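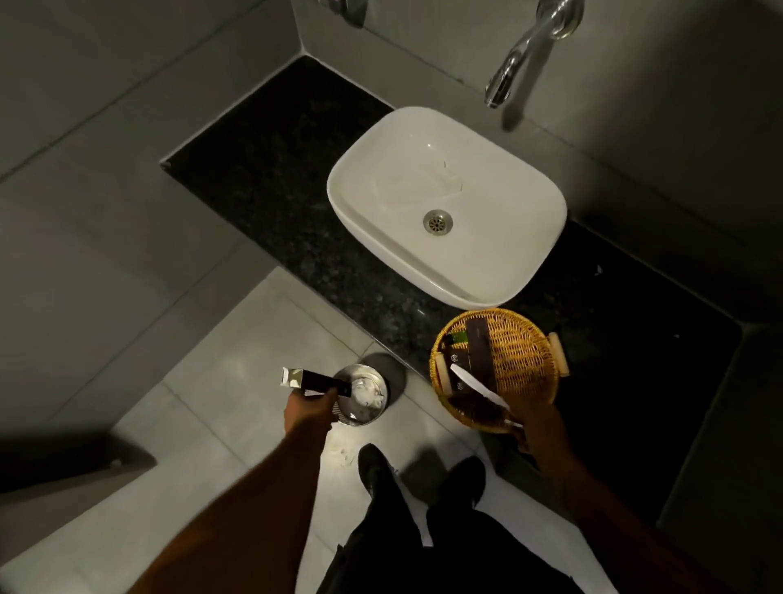
Guest bathroom reset: used packets to the bin, tray sorted by hand.

Forum: Facilities and Housekeeping Automation
Thread: Are machines ready for bathroom turnover? (page 1 of 3)

drorwood_ops
Our department has been asked to advise whether any part of guest bathroom service at Drorwood can be assigned to a machine in the coming year. The property has 323 rooms. Floor scrubbing in the corridors is already automated and performs to standard. The question concerns the counter, the amenity tray and the bin. Comments from members with operating experience are requested.

hagedorn_fm
Our position is that it cannot. Hagedorn tested a single-arm unit in October. It wiped a flat counter acceptably. It could not reliably tell a used packet from an unopened one, and small dark packets in a woven tray were the worst case. Attendants were required to check every room afterward.

revico_support
I must disagree in part. The test described used one arm. The task as shown occupies both hands, one in the tray and one over the bin. Two-arm units now complete tray sorting in nearly 7 minutes under our conditions.

hagedorn_fm
Seven minutes for one tray is not a service level any property could accept. An attendant finishes the entire counter in less.

kolitz_housekeeping
Kolitz shares that concern. We would add the floor. Small debris beside a bin, in a narrow room with a door in the way, remains handwork for us.

revico_support
Agreed as to the floor. On trays, speed is improving -- I would ask that the matter be reviewed again next year.

drorwood_ops
Thank you. We will recommend corridors only for now. Could Revico please post the tray results by room type?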